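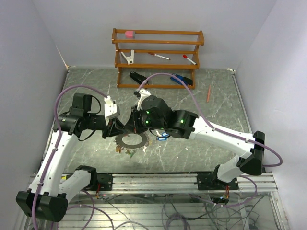
Rack and blade, gray top.

Bench notebook, key and stationery sorting. Kept by H. Entili, with notes for Dimas Santoso where marked.

Purpose of this entry: fix a layout for the small wooden rack so that whoever opens the bench next finds the same items in the same places. The previous layout sheet was for the old Tutent rack and no longer applies.

Rack layout as adopted:
Top rail: pink eraser, left end.
Middle: white clip at left, then the two white markers, both red.
Underneath, on the tabletop: black stapler left, blue stapler right.
Right of the rack: orange pencil.

The staplers stay under the rack. I tried the black one on the middle level last week and it overhangs. The pencil has no slot and rolls if set on the top rail, so it lives on the table until somebody cuts a groove. Dimas: if you cut one, 7 mm is enough, and do it at the right end, clear of the eraser.

Round metal items go in the center area, one at a time. Do not leave the saw blade on the rack. Blade and bench stock are logged separately under Pelupessy, sheet 251.

Keys next. The stock came over from Hadomance as a mixed lot, some tagged, some on bare split rings. Existing scheme is by tag color and I see no reason to change it.

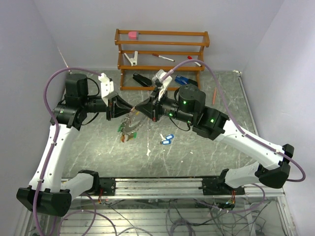

Green-tag ring up, blue tags on the table.

Scheme: green tags are cabinets, blue tags are drawers. Brown is unassigned. A ring carrying more than one color is sorted by whichever color has the most tags, and the odd one is written down for splitting later. The ring with the two green tags goes to cabinets under this rule. Brownish tag noted, to be taken off and queried.

Blue tags have white paper inserts. Inserts to be written in pencil only. Ink bleeds on this paper, and we lost most of a batch to it in the spring. The red markers are for the outside of boxes and nothing else.

Open point: Plastodlow tags are slightly thicker than the ones we had before and take up more of the ring. I can get up to two on a small ring with a key and still close it properly. Beyond that, go up a ring size.

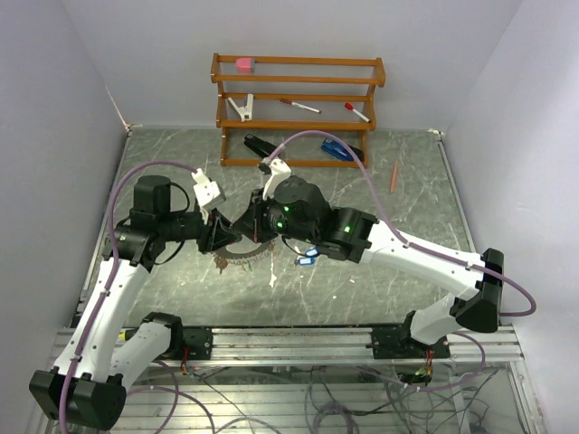
Back bench, 3 October 2024

Continuing from the layout notes. Eraser, clip, markers, staplers and pencil checked against the list, all in position. No changes to the rack.

Dark disc with the toothed edge: listed on my sheet as "gear", on Dimas's as "blade, small". Both entries to be replaced with "disc, toothed, dark" until one of us measures the bore. It is not to be boxed with the gears in the meantime.

Blue tags: keep them on their own keys. Do not hook them onto another ring for convenience, they get sorted with the wrong set.

The large bundle is the slow part of this job. Split rings have been hooked through other split rings, and the flat keys sit between them at whatever angle they were pushed in.

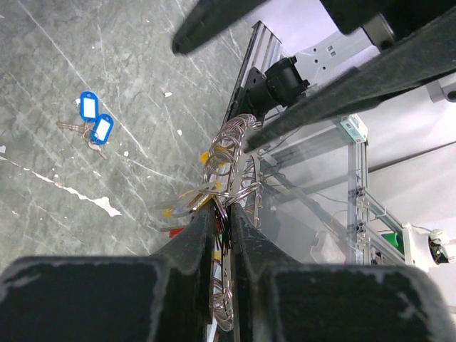 Yellow and red tags are not in the scheme at all. For now they stay on the bundle. I would sooner extend the scheme once, with all the colors in hand, than add a line every time one appears. Dimas to ask Hadomance whether yellow meant anything on their side.

Tabletop: white marks and small chips in the surface, old. Try the plastic scraper on the marks before anything with solvent. Leave the chips.

To do:
Groove for the pencil.
Measure bore of dark disc.
Small rings, reorder.
Rewrite sheet 251 with the disc entry corrected.
Full recount of tagged keys in December, after the bundle is apart.

H.E.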